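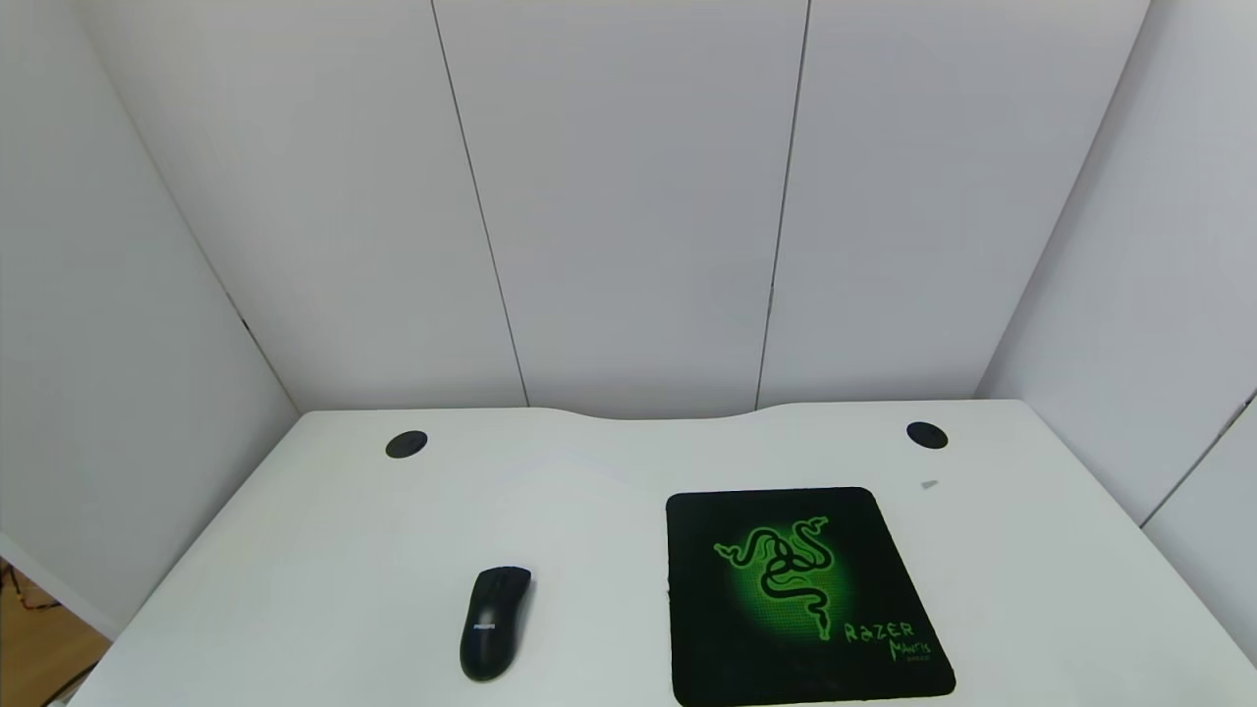

The Quiet Comeback of the Letter

Ankica Dimitriou wrote her first letter to a stranger at 40. It went to a retired bus driver in Bradik, and it was mostly a complaint about tomatoes. He wrote back four pages! He disagreed with her on nearly every point, and she has been hooked ever since.

She now runs the Draltow Letter Exchange, which matches people who would like to write with people who would like some mail. When it opened, 80 names went on the list. Last October it passed 2,000, and plenty of those belong to people who had never bought a stamp.

I joined in the spring, fully expecting to quit by summer. My match was a baker called Obradović, who starts work at 2 a.m. and writes while the first dough is rising. His handwriting leans so hard to the right that it seems to be running for a train. I know the names of his ovens – yes, he names them – and I know which bridge he crosses on the way home, but I couldn't tell you what he looks like.

What I love most is the gap. You ask a question, and by the time the answer lands you've half forgotten asking. News gets old on the way, so people stop sending news. They send the argument they overheard at the pharmacy, or the soup that went wrong, or a long and very serious ranking of park benches.
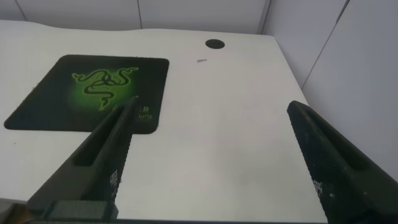 It changes how you go through a day, too. I keep a scrap of paper in my coat now and jot things down for Obradović: a dog asleep in a shop window, a song I can't get rid of. Half of it never makes it into a letter, and I'm glad to have noticed it anyway.

Dimitriou has few rules. Sign your name, answer within the month if you can, and don't apologize for your handwriting. "People spend a whole page saying sorry for the page," she told me, laughing. She'd rather hear about the tomatoes.

There are meetups as well, the biggest in a borrowed school hall in Jostero, where pen pals can finally shake hands. Plenty of them choose not to go. Obradović and I have talked it over, by mail of course, and we're still undecided. His last letter came with a rye recipe and no oven temperature, so I've had to write back and ask.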